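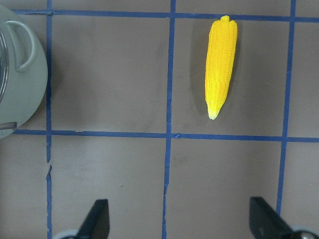
A yellow toy corn cob on a surface marked off with blue tape

Home Topics Broadcasting Index Random article Contact

Radio dayparting

Radio dayparting is the practice of dividing the broadcast day into blocks and giving each block its own programs, presenters and advertising rates. The blocks are called dayparts. Most commercial stations use them, as do many public and community stations, although the names and boundaries differ from country to country and sometimes from station to station in the same town.

Common dayparts

On a typical weekday schedule the day opens with the breakfast or morning drive block, which usually runs from 6 a.m. to 10 a.m. It is followed by middays, from 10 a.m. to 3 p.m., and afternoon drive, from 3 p.m. to 7 p.m. Evenings run to midnight and overnights fill the hours up to the next breakfast show. Weekends are often sold as a separate block with looser boundaries.

Talk stations tend to cut the morning more finely than music stations. A news hour may be placed before the main breakfast program, and a late-morning interview program may be treated as a block of its own. Farm stations often start breakfast at 5 a.m. and carry a market report at noon, so their midday block can be worth more than it would be in a city.

Audience patterns

Radio listening is usually highest in the early morning, when people are getting ready for the day or traveling to work. It falls through the middle of the day and rises again, less sharply, in the late afternoon. Evening listening is low in places where television or streaming is widely used. Overnight audiences are small but tend to stay tuned for long periods, and they include shift workers, drivers and people who have trouble sleeping.

Measurement is done by survey diary, by telephone recall or by portable meter. Diaries tend to favor stations with well-known names, as listeners often fill them in from memory at the end of the day. Meters pick up short periods of listening that diaries miss, including radio heard in stores and waiting rooms.

Advertising rates

Stations publish a rate card listing the price of a spot in each daypart. The breakfast block is normally the most expensive. An advertiser may buy spots in one named block or may buy a "run of station" package, in which the station places the spots wherever it has room. Run-of-station spots are cheaper and are often moved to evenings and overnights in busy months.

Sponsorship of a fixed feature, such as traffic or weather, is usually priced apart from the card. Many sponsors ask for exclusivity in their line of business for the length of the contract.

Example: the Plallatico network

The Plallatico network, a group of 11 small-market talk and music stations, reorganized its dayparts under programming head Duygu Toprak. Before the change, each station set its own boundaries, and an advertiser who wanted breakfast spots across the group had to deal with several different start times. Toprak put all of the stations on a common clock and shortened middays by an hour.

The new schedule began in July. Local breakfast shows were kept, while evening programs were shared across the network from a studio in Mallik. Commercial time was capped at up to 16 minutes an hour in the drive blocks, with a lower limit overnight. In its first full survey the network's breakfast block drew 47 percent of its total weekly listening hours. A breakfast spot bought across all stations was listed at 2,715 on the group's rate card, including production.

Some listeners objected to the shared evenings. At the Trương station, a long-running local request program was dropped and then brought back on weekends after complaints. The station has kept it outside the common clock since then.

Scheduling software

Dayparts are entered into traffic and scheduling systems, which match booked spots to open positions and keep competing advertisers apart. Plallatico uses a package called Ristutix for this work. Music scheduling is generally handled by a second program, with rules that limit how soon a song can come back in the same daypart on the following day.

Online listening

Streams and catch-up audio have weakened the link between a program and its time slot. A breakfast interview may be heard in the evening as a podcast, with different advertisements inserted. Some stations now sell this audio by the number of downloads and leave it off the daypart card. Live listening through phones and smart speakers still follows the older pattern fairly closely, with its peak in the morning.

See also

Drive time
Audience measurement
Rate card
Radio clock
Run of station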